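Home | Reviews | Clubs | Kits | Contact

Stakik two-finger gripper, club review

Our club entered the Vidmar table-clearing event with two Stakik grippers, one per arm. Rim grips on paper cups are the hard case.
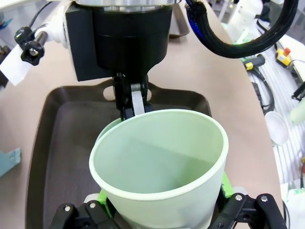 Default force is too high for thin walls. We set it to 50 and kept it there. The manual covers this badly.

Handovers between arms need slow closing - the Dukarberg driver allows it. Bowls take the same setting as cups.

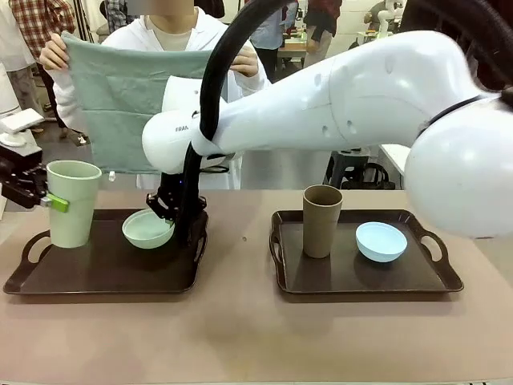
Vol. 4, p. 106

Fair value at $486 for a student team.

Contact Uvudari | Back to top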